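Household Corner > Laundry, Clothes and Closets
Thread: Sorting on the bed or on the floor? And what to do with the "not sure" clothes

tamarind_tea
Hello everyone. I am moving clothes from one season to the other, and I have the same question every year. Where do you sort? My mother always did it on the floor on an old sheet. I do it on the bed, because my back does not like the floor. But then evening comes, I am not finished, and everything goes on a chair until November. I have maybe 3 bags of clothes and one small bedroom. Any method is welcome, also a strict one.

Posted 3 March 2025

Hadlow_hems
Floor. The bed is too soft, the piles fall into each other and you fold everything twice. Put down a sheet, make your piles, walk around them. If your back hurts, sit on a low stool.

oatmeal22
I disagree with Hadlow. The bed is the best place exactly because you must sleep there. It is a deadline. On the floor my piles lived for 14 days and the cat moved in.

tamarind_tea
My deadline is the chair, as I wrote :) But I understand the idea.

Hadlow_hems
A deadline doesn't help if you push it all on a chair. Take the chair out of the room first.

pinwheel_k
I use boxes on the bed. Shallow ones, without the lid. The Flinis store in Prirudville has them, but any low box is good, also one from a gift or from shoes. One is for keep, one is for mend. When the box is full you carry it away and the bed is free again. Deep boxes are bad for this, you forget what is on the bottom.

oatmeal22
Boxes are one more thing to store when you finish.

pinwheel_k
They go one inside the other if you buy 2 sizes. Mine stand behind the door and I don't see them.

bellamy_road
Sorry for my English, I write slowly. I also sort on the bed, and I want to say something about the "not sure" clothes, which tamarind_tea asked in the title and we all forgot.

My rule is that I lift each piece by itself, away from the pile, before I decide. In the pile everything looks fine. When it hangs in the air you see the seams, the hem, the threads that came out. If it is only a thread, it goes to mend and I cut or sew it the same evening. If I don't want to do even this small work for it, then I don't like it enough and it goes to the charity bag. I was surprised how many pieces I let go like this.

For the color I want daylight, so I start in the morning, beside the window. Red and beige are the most difficult for me. Under the lamp I cannot say if a beige thing is yellow from age or if it was always so.

The beige with small dots has a loose thread, so mend. The red one is over the open box:

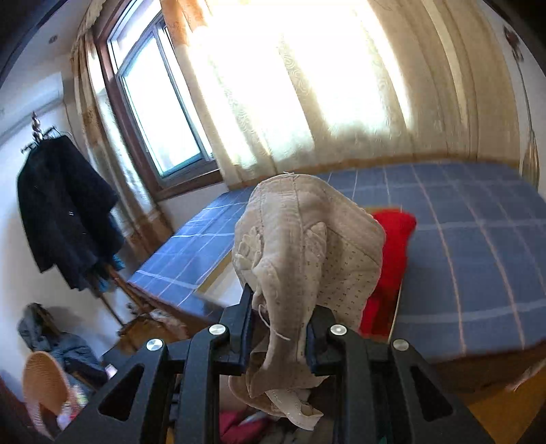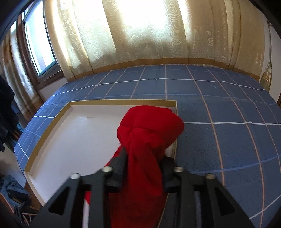
About the place, I think Hadlow is right that the bed is soft, but I don't fold in the first round. I only decide. Folding comes after, on the kitchen table, where it is flat and I can stand straight. When I tried to do both together I was tired after one bag and I made bad decisions — I kept things only to be finished.

Hadlow_hems
Deciding first and folding later, all right, this I can accept. But then you carry everything two times.

bellamy_road
Yes, two times. My kitchen is next to the bedroom. If you have stairs, maybe your way is better.

oatmeal22
What do you do with socks?

bellamy_road
Socks I do in front of the television. I have no rule for socks.

tamarind_tea
Thank you all. I took the chair out to the hall and I finished the first bag with the lifting method. Four things to mend, and one dress I forgot I had. Tomorrow the second bag. pinwheel_k, how low are your boxes? I have one from boots, but I think it is too deep.

pinwheel_k
Like my hand when I lay it on the side. Cut the boot box down with scissors, it takes five minutes.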